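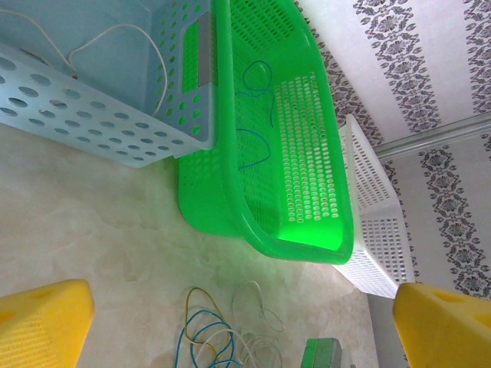
Wednesday, just after two

Second go at the walnut ink today. The first lot grew fur over the bank holiday and went down the outside drain, so we're starting from scratch with the last of the Sirnwood husks. Karthik brought them in a carrier bag which has now stained the bench, the bag and Karthik.

Weighed out 336 g of husks, black and mushy, stones out. Rainwater from the butt again, because the tap water here is so hard it leaves a bloom on the paper once the ink dries. Covered the husks by a couple of fingers and put the big enamel pan on the low ring with the lid tipped. It wants to steam and sulk, no more than that. Last time I let it boil while I was on the phone to the paper people and it came out a thin ginger colour, like weak tea. (Vernon liked it! He's used it for all his envelope addresses since, so I suppose it wasn't a waste.)

Strained at half past eleven through the old pillowcase. Squeezing is where you get the good dark stuff, so I squeezed, and I now have brown hands up to the wrist and it won't come off for a week. Gloves are in the second drawer, for anyone reading this with more sense. Back in the pan to reduce. I had 434 ml when I took it off the heat, and I'd say it could go down further, but the brush test on cartridge paper was already a lovely deep brown with a bit of red at the edges so I got nervous and stopped.

Split it into two jars:

Jar A – plain, with gum arabic and three cloves to keep the mould off.
Jar B – same, plus a rusty nail soaked in vinegar overnight (just the vinegar, the nail stays out). Went nearly black the moment I stirred it in. Very satisfying.

I didn't measure the gum properly. I know, I know. It was one heaped teaspoon in each, the dented teaspoon, and Jar A could take a bit more because it's feathering on the cheap sketch pads. On the Harkville hot-pressed it sits beautifully and hardly spreads at all. Sunil tried it with a steel dip nib and got two full lines of italic out of one dip, then a blot the size of a pea. He blames the nib. I blame Sunil.

Wants doing before next week: strip tests of both jars in the south window, half of each strip covered with card. The August strips are up there already and the oak gall has held very well, but the beetroot (never again) has gone completely, you can't even tell which strip it was apart from the pencil. I've written the dates on the backs this time. Please don't move them to get at the window catch.

Also had a try at Dušan's idea of freezing the weak second boil in an ice tray and letting it thaw over a sieve, so the strong part drips out first. It does work after a fashion. The first drips were properly dark and the ice left behind went the colour of straw. It took most of the morning for an eggcupful though, and it smelled of ponds. I've kept the eggcupful, labelled DD, top shelf, for him to see.

Cost so far is next to nothing apart from the gum. Babar asked whether we could bottle some for the winter sale and I said maybe, if it keeps. He wants 24 small bottles. With Jar A as it is we'd fill perhaps half of those and then we're out of husks until next autumn, unless somebody knows a tree. There's one behind the chapel but the squirrels get there before we do.

Paper notes, while I remember. The Fivari sample pack is lovely to touch and hopeless for this, it drinks the ink and you get a fat hairy line. Might do for washes. Page 202 of the old recipe book suggests rubbing the sheet with powdered gum first, which I'll try on an offcut tomorrow.

Quarter past four. Jar B has thrown a bit of black sediment. Shook it, fine again, but it was back within twenty minutes. Need to ask Dušan if more gum would hold it up or if I've simply been greedy with the vinegar. Lids on, ring off, pillowcase soaking in the sink – don't put anything white in with it.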